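18/10/2026
Glue bench, second round on the Tustent paste

Open time again. The sheet that came with the tub says 11 minutes at room temperature, and I would like to meet the room they measured it in. Ours had the window open until lunch and the radiator on after, so we got two sets of results and one argument.

Setup same as last time: buckram offcuts, gray board, brush not roller, one coat, press under the small boards. Loubna brushed, I timed, Khải peeled. Khải peels like a man opening a birthday present, so his numbers come out lower than Enikő's from the first round. Note for whoever averages these: don't average these.

Morning, window open. Good tack well past the sheet's figure, and the cloth could still be slid around at the point where I'd given up hope of it. Afternoon, radiator on, skin forming before Loubna had reached the far corner. Two strips lifted clean off the board with nothing on the back but a faint grid from the weave. Kept both, taped inside the back cover of this book with the old Sinora paste, which I trust more than the new one.

Thinning: tried a splash more water on the afternoon batch. Brushes beautifully, warps the board like a potato chip. Lajos says that's the board and not the paste, and that we should be buying the Vass board. Lajos has been saying this since January. He may be right, but I'm not telling him on the strength of one curled offcut.

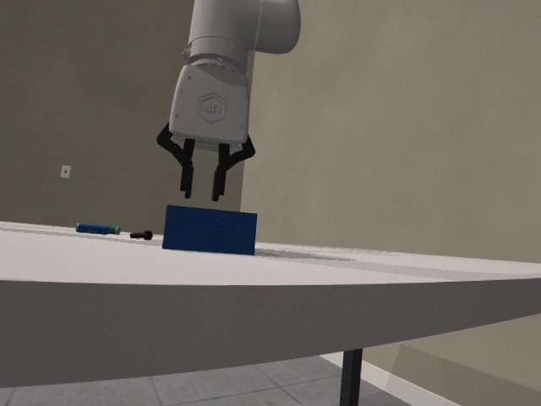
Grain direction, while we're on warping. Half the offcuts in the bin have no arrow on them. I bent each one to check and pencilled it in, and would ask that people cutting board down do this at the time, when they still know. Abrehet does it. The rest of us know who we are.

The account books for Jolo: 32 of them, quarter cloth, due before the month is out. I don't want to case in on a paste that behaves one way before lunch and another way after it. Proposal is to do the spines with Sinora, of which there's almost 2 kilos left, and keep Tustent for the endpapers, where a bit of slide is welcome. Enikő objects to two pastes on one book. Fair. Her other idea is to turn the radiator off and wear sweaters, which is cheaper and less popular.

To do:
thermometer on the glue bench, a real one
repeat with the window shut and the radiator off
same on Vass board if Lajos brings a sheet in
wash the wide brush, which is currently a paddle
find out who has the good bone folder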